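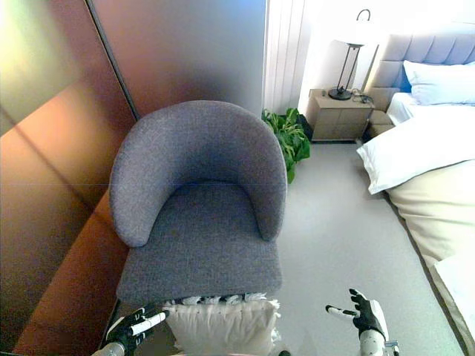
Papelada jurídica em casa: dicas para quem não é advogado

Toda casa tem uma gaveta onde o contrato de arrendamento convive com o manual do micro-ondas. A minha tinha também a procuração da tia Isabelle, dobrada em oito e com uma mancha de café em cima do carimbo.

Comece por despejar a gaveta na mesa da cozinha. Faça 2 montes: o que tem assinatura e o que não tem. O segundo costuma ser folhetos de pizza e pode ir embora sem cerimónia.

Contratos, testamentos e escrituras vão para micas, nunca para o furador. Um furo em cima de uma rubrica dá uma conversa comprida no notário. Agrafos, tire-os com um saca-agrafos; a faca da manteiga rasga o papel e, no meu caso, o polegar.

Cartas registadas: guarde o envelope. A data do carimbo conta muitas vezes mais do que a prosa lá dentro, e o meu vizinho Benito Peñalver ainda hoje suspira por um que usou para acender a lareira. 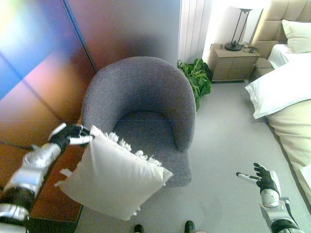

Recibos em papel térmico desbotam, sobretudo perto do forno. Fotocopie-os no próprio dia e agrafe a cópia ao original (aqui sim, pode agrafar). Na papelaria Doucette paguei 39 cêntimos por 5 cópias e ainda ouvi a opinião da dona sobre senhorios.

Se for a uma consulta jurídica gratuita, leve uma folha só, com datas à esquerda e factos à direita. Os adjetivos ficam em casa. Eu levei 34 páginas sobre uma infiltração e a Dra. Iman Morsy leu a primeira, com muita educação.

Etiquetas: escreva a lápis. Pastas chamadas "Urgente" mudam de estatuto mais depressa do que se pensa, e a minha já vai em "Assuntos do condomínio, vol. II".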